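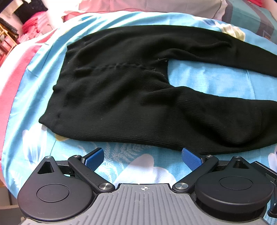

Die Rippstrickhose auf dem Blumenlaken, Stand heute Vormittag.

Mittwoch, 11. Februar 2026

Ich habe den halben Tag mit einer Hose verbracht. Wenn später einmal jemand wissen will, was ich in diesem Winter getrieben habe, als andere Leute Sprachen lernten oder den Keller dämmten, dann steht es jetzt hier.

Angefangen hat es mit dem Vorsatz, bis Mittag sämtliche Wäsche wegzuräumen. Der Vorsatz stammt vom Sonntag und hat seitdem auf dem Stuhl gelegen, unter der Wäsche. Am Freitag fahre ich nach Ustport, und Yi-chun hat am Telefon gefragt, ob ich schon gepackt hätte. Ich habe »so gut wie« gesagt. Das war insofern richtig, als der Koffer offen im Flur stand. Es war nur noch ein Regenschirm drin, und der war vom August.

Also Bett freigeräumt, Laken glattgezogen, Wäsche drauf. Zum Zusammenlegen taugt in dieser Wohnung nur das Bett. Der Küchentisch ist zu schmal, und auf dem Bügelbrett kippt mir alles links runter. Das Laken ist das hellblaue mit den weißen Blüten und den Farnwedeln, das Mama seinerzeit »zu munter« fand und mir deshalb überlassen hat. Zum Zusammenlegen von Schwarz ist es ideal, man sieht jede Kante. Man sieht leider auch sonst alles.

Mit den roten und rosa Sachen war ich schnell durch. Rot und Rosa ist bei mir eine ganze Abteilung, ich könnte nicht sagen, wie es dazu gekommen ist. Der Stapel stand, er stand sogar gerade, und ich habe das schwarze Strickzeug obendrauf getan und mich gefühlt wie jemand, der sein Leben im Griff hat. Das war gegen zehn. Dann kam die Hose.

Die Hose ist schwarz, Rippstrick, sehr bequem und von einer Länge, die sich der Hersteller vermutlich auch nicht erklären kann. Gekauft im Ausverkauf bei Kollo in Pandside, zusammen mit Adelino, der meinte, so etwas sei »zeitlos«. Zeitlos ist vor allem das Zusammenlegen. Rippstrick hat die Eigenschaft, überall dort nachzugeben, wo man ihn anfasst. Zieht man am Bund, wird das Bein kürzer. Streicht man das Bein glatt, rollt sich der Bund ein und schaut einen an wie ein beleidigter Mund. Legt man Bein auf Bein, ist eines länger, und wenn man sie umdreht, das andere.

Ich habe sie erst einmal flach hingelegt und nachgedacht. Beim Nachdenken sieht man die Fusseln.

Die Fusseln gehen auf ein Papiertaschentuch zurück. Es war in der linken Tasche der Strickjacke, und ich hatte die Taschen kontrolliert, und zwar die rechte. Dreißig Grad, Feinwäsche, und danach Konfetti. Den größten Teil habe ich noch über der Badewanne ausgeschüttelt, mit dem Ergebnis, dass ich auch die Badewanne putzen musste. Der Rest sitzt entlang der Nähte und möchte dort bleiben. Die Fusselrolle war bei Blatt null, da klebte nur noch die Pappe, und die Pappe klebt ja gerade nicht. Ich habe es mit Paketband versucht, um die Hand gewickelt, Klebeseite nach außen, wie es meine Tante immer gemacht hat. Es funktioniert mäßig, und man kann in der Zeit nicht ans Telefon gehen.

Natürlich klingelte dann das Telefon. Es war Halvard Eide aus dem zweiten Stock, der wissen wollte, ob bei mir auch das Wasser braun sei. War es nicht. Er klang enttäuscht. Ich habe mit der linken Hand telefoniert und mit der rechten am Hörer geklebt, und als ich mich befreit hatte, war das Gespräch vorbei, und an meinem Ärmel hingen die Fusseln, die vorher an der Hose gehangen hatten. Erhaltungssatz der Fussel. Sie verschwinden nie, sie ziehen nur um.

Zweiter Anlauf, diesmal mit System. Gøran Tveit, mit dem ich damals in Haugland die Wohnung geteilt habe, legte seine Hosen in Dritteln und stellte sie dann hochkant in die Schublade wie Akten. Ich fand das immer leicht bedenklich. Heute hätte ich viel dafür gegeben, ihm damals zugesehen zu haben, statt auf dem Sofa Bemerkungen zu machen. Ich weiß noch: Zuerst längs, Bein auf Bein, Schrittnaht nach innen klappen. Dann von unten nach oben. Oder von oben nach unten, an der Stelle wird die Überlieferung unsicher.

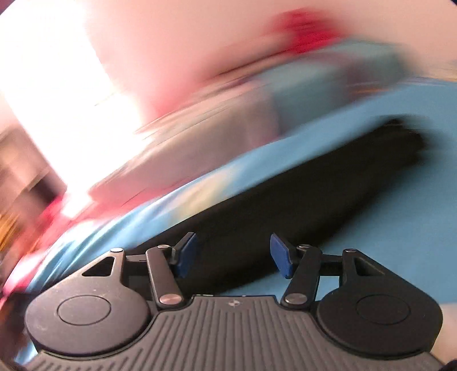

Längs ging. Längs hat sie sich sogar recht anständig benommen, da lag ein langer schwarzer Strich quer über dem Bett, und ich habe schon angefangen, in Gedanken die nächste Sache wegzuräumen. Das war der Fehler. Beim ersten Drittel rutschte das obere Bein vom unteren, langsam, mit einer gewissen Würde, und ich hatte wieder ein Dreieck. Ich kann diese Hose offenbar zu allem falten außer zu einem Rechteck.

Zwischendurch Kaffee. Zwischendurch auch die Rechnung vom Waschmaschinenmann gefunden, unter den Socken, wo ich Rechnungen anscheinend aufbewahre. 3.370 Kronen für eine Pumpe und die Mitteilung, ich solle vor dem Waschen die Taschen leeren. Ich habe sie an den Kühlschrank gehängt. Da hängt sie jetzt neben dem Zettel »Taschen!!«, den ich nach dem vorletzten Taschentuch geschrieben habe. Man wird nicht sagen können, ich sei nicht gewarnt gewesen.

Überlegt, ob ich die Hose überhaupt mitnehme. In Ustport ist Rhodris Geburtstag, er wird fünfzig und hat geschrieben, man solle »nichts Besonderes« anziehen. Bei Rhodri Maddocks heißt das entweder Gartenarbeit oder Krawatte. Die Hose wäre ein Kompromiss. Von Weitem ist sie elegant, von Nahem eine Schlafanzughose mit Ehrgeiz. Andererseits sitze ich über sechs Stunden im Zug, und da gibt es nichts Besseres. Also doch mitnehmen. Wenn ich sie im Zug anziehe, muss ich sie auch nicht falten. Auf diesen Gedanken bin ich um Viertel nach elf gekommen und habe ihn sofort wieder verworfen, aus reinem Trotz. Ich lasse mir doch von einem Kleidungsstück nicht vorschreiben, wann ich es trage.

Dritter Anlauf. Am Saum gezogen, den Bund festgehalten, das Laken ist mitgekommen. Wer je versucht hat, etwas auf einem Spannbetttuch glattzuziehen, das seinerseits nicht mehr spannt, kennt das: Man bügelt mit der flachen Hand eine Falte aus der Hose und schiebt sie ins Laken, und von da wandert sie zurück. Rechts hat sich das Blau zu einem kleinen Gebirge zusammengeschoben. Ich müsste ein neues Gummi einziehen. Das Gummi liegt in der Nähschachtel, die Nähschachtel liegt im Schrank, vor dem Schrank steht der Koffer mit dem Regenschirm. So hängt hier eins am anderen, und ich hänge mittendrin.
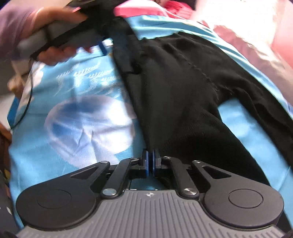 Dritter Anlauf. Naht in der Mitte, Fusseln überall, Laken zerknittert.

Um zwölf habe ich beschlossen, dass ein Rechteck eine Frage der Einstellung ist. Bein auf Bein, einmal umgeschlagen, noch einmal umgeschlagen, unten schaut ein Zipfel raus, den Zipfel drunter. Von oben sieht man nichts. Wer sie hochhebt, ist selbst schuld. Ich habe sie auf den Rand vom Bett gelegt und bin rückwärts aus dem Zimmer gegangen, wie man es bei schlafenden Kindern macht.

Danach ging der Rest in zwanzig Minuten: Unterhemden, die beiden Geschirrtücher, die immer irgendwie mitkommen, der Kissenbezug ohne Partner. Socken gehen gut auf, bis auf die eine mit dem grünen Bündchen. Die liegt jetzt seit August auf dem Fensterbrett und wartet. Ich bewundere das ein bisschen. Weggeworfen wird sie nicht, denn sobald ich sie wegwerfe, taucht die andere auf, und dann geht das Ganze von vorn los, nur mit mehr Schuldgefühl.

Nachmittags noch einkaufen gewesen, Brot, Waschmittel, zwei neue Fusselrollen. Die Kassiererin sagte »na, Katze?«, und ich sagte ja. Es schien mir einfacher. Jetzt habe ich im Laden unten eine Katze und muss mir für das nächste Mal einen Namen überlegen.

Abends Yi-chun angerufen und gemeldet, es sei alles gepackt. Sie hat gefragt, ob ich auch das Ladekabel hätte. Ich bin nachsehen gegangen, mit dem Telefon am Ohr, und habe den Koffer dabei vom Schrank weggezogen und den Schirm endlich rausgenommen. Stoff voller Sand. Der Sand liegt jetzt im Flur. Das Kabel habe ich nicht gefunden, aber ich habe »hab ich« gesagt, und bis Freitag ist es vielleicht sogar wahr.

Die Hose liegt noch auf der Bettkante. Ich muss sie umlegen, wenn ich schlafen will, und ich kenne sie inzwischen gut genug, um zu wissen, was dann passiert. Vielleicht nehme ich heute die andere Seite.

Morgen: Gummi, Kabel, Sand. Halvard fragen, ob das Wasser wieder geht.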